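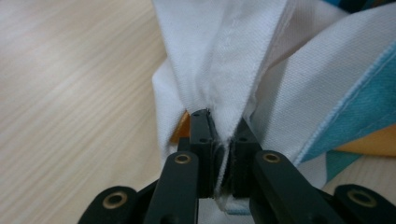
Does a flag on a village roof mean the village has changed hands? It means a person with a flag got onto a roof, so we keep the map grey until there's a second source.

Filed under: Map Desk > Notebook > Claims and Counterclaims

Feb 14, 2020. Long morning on Parnelby. Both sides announced its capture before breakfast, the army channel twice. Their statement gives 200 enemy dead, a lovely round figure, the same one they gave for the last hill. I've logged it as a claim and left the casualty column blank.

Digby matched the water tower in the rebel clip to the satellite view, and the minaret lines up too. Shadows say afternoon, so the clip can't be from today's dawn assault, whatever the caption says. He's put it in Grornix as item 1361, undated.
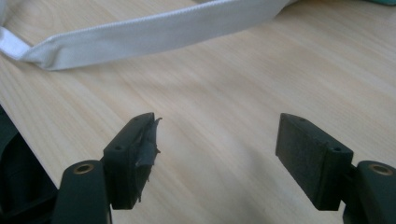 The Sheehan road is harder. We have four posts saying it's cut, and two of them are the same post with the spelling mistakes moved. Tsung-han Siu is asking his contact whether lorries are still getting through. Until he hears back, the road stays open on our map with a dotted edge.

Note to self: the Dresurex export still swaps the front line colours. In April we gave the army a whole valley this way. They were very gracious about it.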